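Category: Equipment > Budgets and planning

Second arm or better grippers first?

kibet_muli
Nov 11, 2023
We have 36 left in the pot (thousands) and need to order before the lease on the Dumik arm ends. Dönmez will do a second arm for most of it. I'd rather buy grippers and spares. Kitchen tasks are all still at this stage, pastry and placemat, one arm:

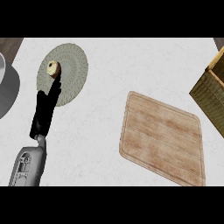

How long is the wait on Dönmez spares?
60 days when I ordered in September.

melahat_s
Disagree on grippers. You'll want two arms within the year and the price won't drop.

kibet_muli
Maybe, but a second arm means a second service contract. That's 300 a month we haven't got.

erhanp
Ask Plelletti for a quote on fingers only. We replaced 2 sets that way and kept the old palms.

melahat_s
Fingers only is fine until the palm goes. Get both quotes in writing.

kibet_muli
Will do. Leaving the arm for next year's budget.

Recent threads
- Brornora controller, used, worth it?
- Lease or buy for a small lab
- Service contracts compared

Contact the moderators | © Forum members | Back to top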